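Small Cupboards, Big Messes
Notes for the evening talk, Bundbridge community room

Start with the hello. Thank Ada Ruggiero for the room and the coffee. Ask who has a cupboard at home they open with one hand and block with the other. Wait for hands. I put mine up too!

Okay. So I got into this whole thing through my aunt's bathroom cabinet, which was about the size of a shoebox and held everything she had bought since I was in high school. I cleared it out one March while she was away visiting my cousin, and she didn't speak to me until Easter. (Pause here, people usually laugh.) First lesson, then: never clear out somebody else's cupboard without them in the room. I still get emails asking me to do exactly that and I still say no.

What I want to talk about tonight is the really small stuff. Closets get all the attention. There are 3000 books about closets. But the spot where you lose your temper at seven in the morning is a little box on the wall with a door that sticks, and a bottle that falls in the sink every time you reach for the one behind it.

My rule for these is to start from empty. Take it all out, put it on a towel, wipe the walls and the floor of the cupboard, and then put back one thing. The thing you use the most. Stand it in the middle, right at the front, and leave it alone for a minute while you look at how much room you have on each side of it.

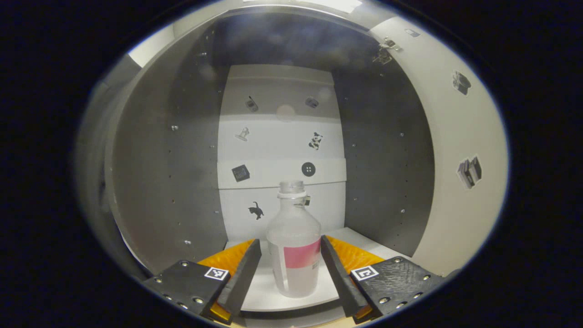 People hate this step, by the way. They want to fill the space right back up. Fulvio Rizzi came to my workshop last spring and I swear he had his whole shelf loaded again before I got the lid back on my water. But if you stay with one bottle for a bit you notice things. Can you get your fingers around it without bumping the wall? Do you grab it by the neck or by the middle? Is the label facing you? My own shampoo spent two years with its back to me and I read the ingredients every single morning like a cereal box.

Slow down here, this is the part they write down.

Tall things with screw caps go where you can reach them straight on. You need room for your hand, so leave a gap on both sides, a bit more than feels right. Squat jars can go at the sides. Anything that leaks goes on a saucer, and I don't care how ugly the saucer is. I have one with a rooster on it.

Light-colored cupboards: I love them. You see the drips right away and you see the back corners. If yours is dark inside, a sheet of white shelf paper does plenty. I got a roll at Dal Bello for 99 cents and it has done three cupboards so far, and I'm a messy cutter.

See-through bottles are great too, the cloudy kind included, as long as you can tell how full they are. Hold it up to the window if you have to. If you can't tell, put a strip of tape on the side and mark it when you top up.

Then the lids question. Somebody always asks about lids. Lids with no bottle go in the trash tonight, when you get home, coat still on.

If there's time, tell the Lucrezia Villa story (the honey). If we started late, skip it and go to questions.

Questions. Repeat them into the mic, the back row can't hear. Tullio will wave when we have ten minutes left. Remind everybody the handout is by the door and the towels go back in the blue bin.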